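Section 3. Setting Up a Part Handoff

Applies to the Sikaveck cell software with two-finger grippers. Read Section 2 (power, emergency stop, homing) first. If you skipped it, go back.

3.1 Before you start

The brochure for this software says the arm "takes over repetitive bench work from day one." Please set that aside. What you will have at the end of this section is an arm that picks up one kind of part from one kind of spot and holds it over another spot until told to let go. Getting there takes most of an afternoon the first time. A person with a tray and a stool does the same job with no setup, and does it faster.

There are still decent reasons to go ahead. Just don't promise your shop floor manager anything until you have finished 3.5.

You will need:

A flat table that does not rock
At least 10 sample parts from the same batch
Painter's tape and a marker
The emergency stop within reach of whoever is running the job
A second person for steps 5 through 9

CAUTION: Keep hands, sleeves and hair out of the arm's reach whenever the drive light is on. The fingers do not know the difference between a part and a thumb.

3.2 Teaching the pick

1. Clear the table of everything except one sample part.

2. Tape an outline where the part will sit. Mark which way the shaft or front end points.

3. In the Bidix panel, open Jobs, then New Pick. Give the job a name you will recognize in July. "Test2_final" is not such a name.

4. Set the grip force to the lowest value. You can raise it later.

5. Have your second person stand at the emergency stop. Switch on the drives.

6. Jog the arm until the fingers are on either side of the part. Go down slowly and use the fine setting for the last bit.

7. Close the fingers. Raise the force one notch at a time until the part does not turn when you lift.

8. Lift straight up and wait. If the part tips or slides, lower it, open, and go back to step 6.

9. Press Save Pose. The panel does not save on its own, whatever the pop-up says.

NOTE: Round parts are harder than square ones. A small motor is a fair test because it is round and has wires attached, and wires are where most jobs go bad.

3.3 Parts with wires
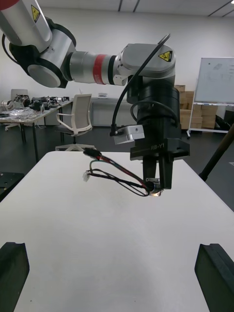

The software plans a path for the arm and for the body of the part. It does not plan for leads and plugs. A connector that trails across the table can catch on an edge, drop into a gap or pull the part around in the fingers, and the panel will go on showing a green check mark the whole time.

Until that changes, do the following:

1. Lay the leads out on the same side for every part, pointing away from the direction of travel.

2. Set the lift height to more than the full length of the leads, plug included. If the arm cannot reach that high, set a slow travel speed and keep the path clear of edges.

3. Never let the arm pull a lead out from under something.

4. Do not use the automatic plug-in routine on small connectors. Valentina Núñez at our Flendton bench ran it 129 times with a two-pin plug and got 66 good seatings. We have left the menu item in because it can't be removed in this version. Plug the connectors in by hand.

CAUTION: Wired parts must be disconnected from any supply before the arm touches them.

3.4 Setting the place point

1. Tape a second outline at the drop spot.

2. Jog the arm over it with a part in the fingers.

3. Lower until the part touches, then back off by one fine step.

4. Open the fingers and press Save Pose.

5. Set the pause to 500 milliseconds. Anything shorter and the arm may start to leave before the fingers are fully open.

3.5 The honest test

Run the job at half speed with 10 different parts, placed by someone other than the person who taught the pick. People who taught the pick put parts down exactly where the arm likes them, often without noticing.

If 3 or more fail, teach the pick again. If the same thing happens after that, the part is probably a poor match for these fingers. The soft Quezada finger pads help with smooth housings and do nothing for loose wires.

Do not leave the cell unattended on the strength of one good run. Someone has to stay close enough to straighten a lead or pick up a dropped part, and you should count that person's time when you work out what the arm is saving you.

3.6 Shutting down

Open the fingers, send the arm to Home, and switch off the drives. Remove any part left on the table. Write down the grip force and lift height on the job sheet, as both are reset when the software updates.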